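Schools & Families | Interviews

Fionnuala Hegarty has been principal of Dravholm Elementary for four years, and for most of this fall she has been talking about one number. According to the school newsletter, students logged 2244 books in the Winter Reading Challenge, which closed just before the break. I went to ask her what that number means.
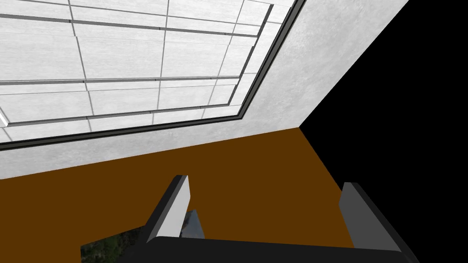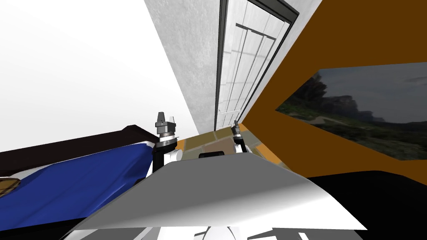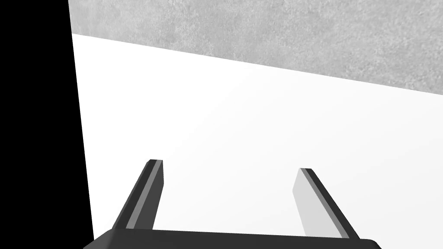
Computer renderings; a white paneled door in the second.

"It means children are reading," Hegarty said. I asked whether it means that, or whether it means that parents are filling in forms. She laughed, but she took the question seriously enough to put her coffee down.

"Some of both, probably. I'm not naive. I have a second grader on the list who is credited with a biography of Churchill."

The rules are simple. Each child gets a paper log, and a grown-up at home signs for every book finished. Ten signatures earn a ribbon, and the class with the most books gets a pajama day. There is no minimum length. A board book counts the same as a 300-page novel, and I was told by more than one fifth grader that everybody knows it.

Hegarty defended that. "If I set a page count, I lose the kids who struggle. They can count pages as well as anyone." She would prefer to have a child read six easy books than none at all, and on that I can't argue with her. But a contest where the easy books win is still a strange way to find out who is reading, and I said so.

"Then don't treat it as finding out," she said. "We have assessments for that."

Do the assessments show anything? Not yet. The next round is after the break, and Hegarty would not guess at the results. She did say that library checkouts for the fall came to 811, down a little from the year before. I asked how a school can read so many more books than it lends. Public library, she said, and books at home, and siblings passing things along. All possible. I would still like to see it worked out by somebody.

Nidia Betancur teaches fourth grade and joined us halfway through with a stack of the logs under her arm. She is fonder of the challenge than her boss is, and quicker to admit what is wrong with it.

"The last week is crazy," she said. "I had one log come in with nine books on it, all in the same pen, all the same night. What am I supposed to do, call the mother a liar? I gave him the ribbon."

She pulled out another one, written in pencil, with four titles and a lot of erasing. "She didn't win anything. She read all four of these, and I know because she would not stop telling me about them. So that's the one I care about." Betancur now asks her students to talk about one book in front of the class for a minute or two, which isn't part of the rules and earns nothing. Most of them want to do it anyway – a few even ask to go twice.

I wondered why that isn't the whole program. Betancur looked at Hegarty.

"Time," Hegarty said. "We have over 600 children. Even one minute each is a lot of minutes, and I have teachers who already can't get through math." She also pointed out that the teachers are asked to give 30 minutes a day to silent reading, and that some classes manage it and some don't. She wouldn't tell me which.

What about the ribbons? I have always been doubtful about paying children to do something we say is its own reward. My own son, years ago, read for pizza coupons and stopped when the coupons did. Hegarty has heard this before. "And does he read now?" she asked. He does, a bit. "Well," she said, and left it there.

The awards assembly was held on 18 December 2021. Aníbal Usuga's third grade won the pajama day, to a great deal of noise. Usuga told me by phone that he had nothing to do with it. "I have three families in there who are very competitive," he said. "Write that down if you want. They'll know who they are."

The challenge will run again next December. Hegarty says she is thinking about dropping the class prize and keeping the logs, and Betancur says she would drop the logs and keep the talks. They hadn't settled it when I left, and the Churchill biography was still up on the hallway display with a gold star next to it.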